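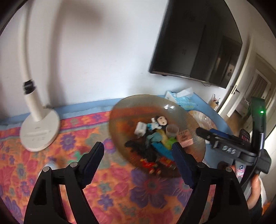 The Plate: Frequently Asked Questions

Gosling is a small house-clearing and tidying service in Cleromville. Every job we do ends at some flat surface with a dish of small things on it, so we wrote down what people ask. Last updated 16 February 2026.

What do you mean by "the plate"?

The dish, bowl, saucer or ashtray where small objects go when they have no other home. Ours at the office is a big amber-brown glass one with ribbed sides, on a table with a flowered cloth, next to the lamp. It holds a doll, a very small plastic basket and several things we would rather not be asked about. We do this for a living.

Is having one a sign that I am disorganized?

It's a sign that you have a table. Homes without a plate have a drawer, and the drawer is worse, as you can close it.

How big should it be?

Smaller than you'd like. A wide plate with a sloping rim looks generous in the store and then quietly takes in toys for years. If things are piled above the rim, you don't need a bigger plate. You need twenty minutes and a cup of coffee.

Glass, pottery or plastic?

Whatever you already own. Glass has one advantage - on a patterned cloth the pattern comes through, and people seem to feel guiltier about covering it up. Heavy ribbed glass is also hard to knock over with an elbow. It makes a terrible noise when you hunt through it at night for a battery.

How do I sort it?

Tip everything onto a towel. Put back the things someone has touched this month. Dolls and toy animals go to the toy box, tiny cups and baskets go with whatever set they escaped from, and anything you can't name goes in an envelope marked July. If it is still in the envelope in July, throw it out without looking inside. Looking inside is how you got here.

My child says everything in it is important.

Your child is wrong, but outnumbers you in stamina. Offer a trade: 4 things stay on the plate, chosen by the child, and the rest move to the bedroom. Expect one of the four to be a bottle cap. Accept the bottle cap.

Can I keep the lamp on the same table?

Yes, please do. A lit plate gets sorted and a dark one becomes geology. Choose a lamp with a round, flat base and leave a hand's width around it. If the base has a groove or a tray in the top, understand that it will be full of paper clips by the weekend.

Does the tablecloth have to be so loud?

Ours does. A busy floral in orange and purple hides crumbs, pencil marks and small amounts of glue. It also hides earrings, so plain cloth may suit you better if you own anything valuable. A customer in Dudberg lost a contact lens on a print much like ours and has since gone over to beige.

What is the Curkormont method?

A tidying course, now out of print, that asked you to log every small object in the house on its own card. One of us tried it and reached card 359 before finishing the hallway. We don't teach it. We do still have the cards, in a drawer.

How long does a visit take, and do you charge by the plate?

We charge by the visit. A single room usually fits in a morning. There is no extra fee for plates, though we reserve the right to sigh.

What was the most you ever found in one?

21 keys, none of which fit anything in the house, including the front door.

Will it stay tidy?

No. Empty it again when you can't see the bottom.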